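Stories > Makers > Interviews

"I wanted a brush my aunt could hold"

March 4, 2018
By Liam Lockwood

The founder of Ikero pours tea before she will talk business, and she will not be hurried over it. Her little makeup brush company works out of the upper floor of a former button shop in Fostonholm, and by the time I had my coat off I had already heard the history of the building, the street and most of the neighbors. I didn't mind at all. She is very good company.

She started out on a cosmetics counter, where she spent six years selling other people's brushes. "You see everybody's hands," she told me. "I had customers with arthritis who loved doing their face in the morning and were starting to give it up – the handles were thin as pencils. My aunt was one of them, bless her." 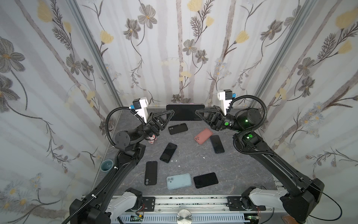
Her first handle was carved from a broom, and she still has it in a drawer. It took 27 versions to get to the one she sells now, a short, fat powder brush called the Nuttall, with a soft grip that sits in the palm. She is just as particular about how things look around her, and we fell into a long chat about wallpaper, the kind with big gray and white flowers, yellow at the center, over pale birch trunks. "I could look at that all day," she said. "Those are the colors I want for the boxes. Quiet, but you'd still be glad to see them at seven in the morning."

The bristles are synthetic, and she has strong feelings on the subject. Natural hair, she says, is lovely for loose powder but drinks up anything creamy, and it sulks when you wash it. Hers get a little mild soap, lukewarm water and a night lying flat on a towel. "Never standing up in a cup! The water runs down into the glue and then you write to me that it's shedding." 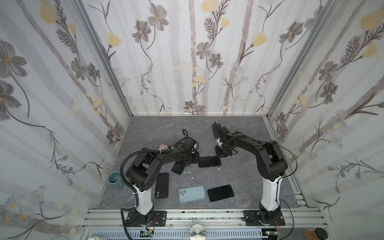
Most of her orders come from people who have never set foot in Fostonholm. The first batch was 200 brushes, and she packed every one of them herself, with a handwritten card in each box. Customers find her through short videos that their friends pass along, and she tries to picture them watching on a small screen, because a mobile phone is where nearly all of them see the brush for the first time. There were plenty of those scattered over a gray marble-patterned surface, and the pattern set her off on a new subject, a marbled handle she once tried and dropped. "It looked beautiful and it felt cold. My aunt handed it straight back." 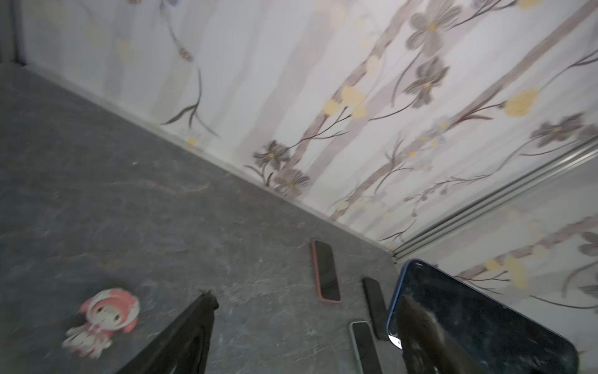
Gray marbling and pale florals, up close.

Next comes the Flovier, a smaller brush for cream blush, which she hopes to have ready in May. There is a waiting list with 341 names on it, and she reads me a few of the notes people have left, doing the voices. One woman wants it in green. Another would like a loop on the end so she can hang it by the mirror, and that one has been written on a sticky note and put up over the kettle.

I asked whether she ever gets tired of talking about brushes. She thought about it for quite a while, then got up to fill the teapot again and asked if I had noticed that my own powder brush (I had brought it along, at her request) needed a wash. It did, and she did it for me in the sink while we talked about her aunt's garden.

Contact us | © 2018 All rights reserved | Back to top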